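Gorkora Releases Planning Update for Two-Armed Parcel Handling 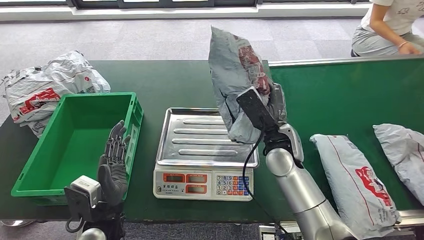

Gorkora has released version 2 of its Skiltstead planning software, which coordinates perception and arm motion for robots that weigh and sort soft parcels. The update was developed with the research office at Clillilden and is available to existing license holders from October.

Plastic mailer bags have been a persistent difficulty for automated weighing. A bag changes shape when it is gripped, and a grasp point chosen from a single view may no longer be valid once the bag has been lifted. Earlier versions of Skiltstead planned the full path from pickup to scale before the arm moved. Version 2 divides the task into shorter segments and checks the outline of the bag again at the end of each one. If the lower end hangs farther from the gripper than predicted, the release height over the scale tray is corrected before the bag is let go.

The release also changes how the two arms share space. Each arm now reserves a region of the table in advance, and the planner will hold one arm in place when the reserved regions overlap. Sites using different hands on the left and right arms can load a separate grasp model for each.

Test operators at Clillilden worked with a set of 400 parcels over 9 weeks. Results were recorded with Bjarnason, the logging tool supplied with the software, which stores camera views, joint positions and planner decisions on a common timeline. Operators may replay any attempt and change one setting at a time to see how the plan would have differed.

Known limits are listed in the release notes. Scale readings must still be passed to the planner through a separate connection, and seven older gripper models are no longer supported. Sites using those models should remain on the previous version until replacement drivers are issued.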